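Wirkavent home assistant build: pre-run inspection checklist, simulated flat
Saturday, December 23, 2023

Scope: one mobile base with a single arm, garage build, controller version Juvmont 2. All checks are made in the simulated flat before the same code goes on the real base. Status is PASS, FAIL or HOLD. A HOLD item may be run in simulation only.

1. Start-up and stop chain

1.1 Stop button wired through the relay and not through software. PASS.
1.2 Motors stay dead after the stop is released until reset is pressed. PASS. Was a FAIL in April; the reset line had been left floating.
1.3 Watchdog trips at 2000 ms with no message from the planner. PASS, but too long for my liking. A base at walking pace covers a fair distance in that time.
1.4 Log file opens before the motors are enabled. PASS.

2. Doorways and changes of room

2.1 Planner treats both jambs as solid for their full height. PASS.
2.2 Clear width for the base set to 870 mm in the map file. PASS. Check again if the bumper is changed.
2.3 Room segmentation does not depend on wall colour. HOLD. Dark marble on the near side and an orange wall and floor in the next room is a hard step for the classifier. With wall and floor so close in hue, the floor line has to come from depth.
2.4 Framed pictures are not taken for openings. PASS.

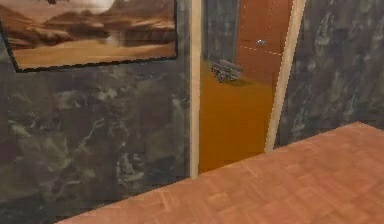
3. Worktop and reach

3.1 Worktop height read from the map and confirmed by the depth sensor before the arm unfolds. PASS.
3.2 Front strip of the worktop clear, so the wrist can come in low. PASS. Everything is set towards the back.
3.3 Knife on the no-grasp list. PASS. The list works by label only, so a knife with the wrong label would still be picked up. Add a shape check.
3.4 Keep-out zone around the knife, blade and handle both. FAIL. The zone is centred on the handle and does not reach the tip of the blade. It lies between the bowl and the bread, so any sideways move from one to the other passes over it.
3.5 Glass bottle: grip force limit loaded. PASS.
3.6 Cup standing in front of the bottle is moved first. HOLD. The planner gets the order right on most seeds but has no rule for it. 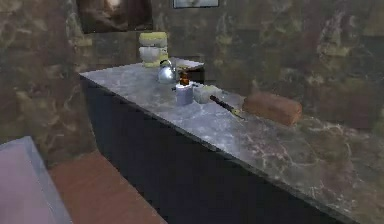 MacLeod has read sections 1 to 3 and objects to 3.5 being marked as a pass: a force limit in simulation proves the number was loaded and nothing more, and the real fingers have no force sensor, only motor current. The suggestion is to split the item in two and leave the second half open until there is a bench test with a spring scale. Agreed. 3.5 stands for the loaded value only, and a new 3.5b goes in as HOLD.

4. Floors and fixed objects

4.1 Wheel slip model set for smooth wood. PASS.
4.2 Floor pattern not read as steps or cables. PASS after the edge filter was changed. The old filter stopped the base on parquet every few blocks.
4.3 Pedestal sink: footprint taken from the basin, not from the column. FAIL. The lidar plane sits below the rim and sees only the column, so the mast could strike the basin. Raise the footprint in the map by hand until the second sensor is fitted.
4.4 Toilet marked as fixed, no contact allowed. PASS.

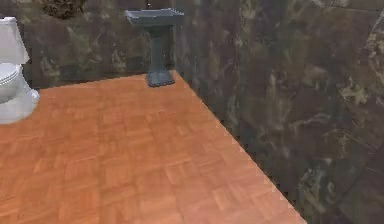

Bathroom, floor and fixtures as used for 4.1 to 4.4.

5. Objects at the edge of view

5.1 Part-seen objects are kept in the map and not dropped. PASS.
5.2 Arm does not move towards a part-seen object until the camera has been re-aimed. HOLD.
5.3 Shiny surfaces: depth holes filled with the last good value. FAIL.

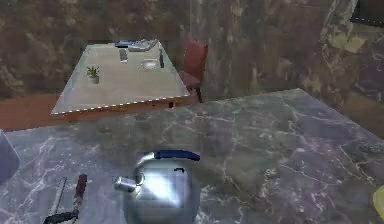 The Vellix depth filter is the cause of the 5.3 failure. It fills a hole from whichever neighbour is nearest, and on polished metal that neighbour is often the worktop behind. The bright patch on the body of the kettle is a good test, as is the spout with its highlights, and both should come back as solid before this item is closed. The dark grip on the handle is the safer target - set it as the only grasp point for now.

6. Before the next run

6.1 Redraw the knife zone (3.4).
6.2 Edit the sink footprint (4.3).
6.3 Replace the hole filling and repeat section 5 in full.
6.4 Bring the watchdog down and repeat 1.3.

No real-base run until 3.4, 4.3 and 5.3 are all PASS.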